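发件人：老片夜谈列表成员
收件人：老片夜谈邮件列表
日期：2020-10-09
主题：Re: 《Casham 的冬天》到底值不值得补

> 各位好，前几天有人在列表里推《Casham 的冬天》，我周末看完了，说实话有点失望。
> 前半段太慢，老邮差退休以后就是喂鸟、修收音机、给死去的妹妹写信，写了又不寄。
> 我等了快一个钟头才等到那个外地来的女学生，结果她一来，戏就全变成对话了。
> 结尾我也没看懂，他到底有没有上那趟火车？
> 还有，片源是不是有两个版本？我看的这个字幕错得厉害，Malinowski 一会儿是人名一会儿是街名。
> 有没有人能说说，你们喜欢它哪里？

我来说说吧，推片子的就是我，挨骂也该我来挨，哈哈。

先回答版本的事。确实有两个，一个是 Drurnetix 出的碟，一个是早年电影节放过的拷贝，后来有人转录下来到处传。你看的多半是后面那个。Malinowski 在片子里既是老邮差的姓，也是他送了一辈子信的那条街的名字，所以字幕倒不全算错，只是翻译的人前后没统一，一会儿音译，一会儿又留着原文，看着就乱了。碟版把街名译成“马林诺夫斯基街”，人就叫“老马林”，清楚很多。我手上这张碟是今年二月在二手店淘的，40块，封套有点压坏了，碟面没事。

再说慢。我承认它慢，第一遍看的时候我也走神，中途还去厨房煮了碗面。可是第二遍我就很爱前面那一段了！你注意一下他写信的那几场，每次写到一半都要站起来，去把门牌擦一擦，或者把钥匙从左边口袋换到右边口袋，镜头也不推近，就在门口那么远远地看着。整部片子里他没说过一句想妹妹，可我看到他第三次换钥匙的时候已经不行了。换别的导演，这里肯定要上钢琴的。
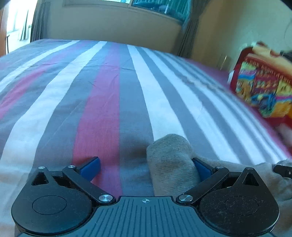
女学生那条线，我跟你的看法差得比较多。你说她一来就全是对话，我倒觉得那些对话一半是废话，而且是故意写成废话的。她问他这条街上谁家信最多，他报门牌号，583号，后面跟着一大串，她也不记，就坐在床沿上听。那间客房布置得真好，床罩是旧的，墙纸也旧，窗台上搁着半个苹果。我自己家床上铺的是灰白粉三色的条纹罩子，粉是那种发灰的紫粉，宽的窄的条子都有，睡过一觉就皱巴巴的，看到那场戏我还扭头瞅了一眼，心想美术组要是来我家借道具，我肯定舍得。（跑题了，抱歉！）反正那场戏最妙的是她中间打了个哈欠，老头停了一下，然后接着往下报，声音放低了一点。就这一点点，我觉得比后面那场在邮局门口的争吵好看得多。

争吵那场我也不喜欢，这个咱们一致。写得太满了，两个人把前面没说出口的话全说了一遍，演老邮差的演员明显也不太信自己的台词，一直在看地上。要是我来剪，大概只留她把围巾落在柜台上那一下。

结尾嘛……我的理解是他没上车。理由有两个，一个是站台上的钟，前一个镜头和后一个镜头之间过了7分钟，火车开走的声音就夹在中间，而他手里那袋面包还是满的；另一个是最后那只鸟，就是他开头喂的那种，它落在窗台上，窗子是开着的。他要是走了，临走不会开着窗，他这个人连抽屉都要推两遍。不过我一个朋友坚持说他上了，窗是女学生开的，我们为这个吵了一路，从电影院吵到地铁站，谁也没说服谁。你要是有空，可以倒回去看看门口的鞋，我记得是有一双的，但不敢打包票。

对了，配乐的事没人提，我得提一句。全片只有两段音乐，第一段还是收音机里放的，杂音很大，他修了半部戏就为了听清楚它。第二段在片尾字幕，同一个曲子，终于是干净的。我头一遍没听出来是同一首，第二遍听到的时候坐在沙发上没动，一直坐到字幕走完。

要是你还愿意再给这导演一次机会，可以试试他更早的《Sitiseck》，才53分钟，讲一个游泳馆要关门的最后一晚，节奏快多了，而且里头真的有笑话。碟版的《Casham 的冬天》我也可以寄给你，别嫌封套难看就行，看完寄回来或者传给列表里下一个人都可以。

另外想问大家，有没有谁看过电影节那个拷贝的完整版？听说火车站那一段比碟版长，要是真多出几个镜头来，我跟我朋友那场架没准还得重新吵一遍。

祝周末愉快，我今晚准备重看一遍前半段！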